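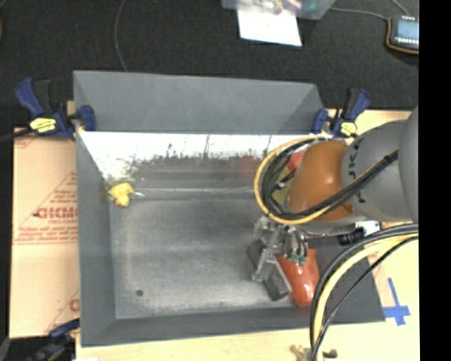

July
By Gwenaël Cordier

Grerkum collects examples for robots that learn to pick things up. We started with one arm and a plan for 200 attempts. Now we have two rooms at Jamovgate and a team of 30.

Our main set is named Cuddale. It holds 2,904 recorded attempts with small everyday objects and toys in a bin. We keep the failed ones also - the learning system needs them, and our clients ask for them often. Each attempt is checked by a person before it goes in the set.

We are glad to receive visitors who work on the same questions. Please write to us some weeks before, and tell us which objects interest you.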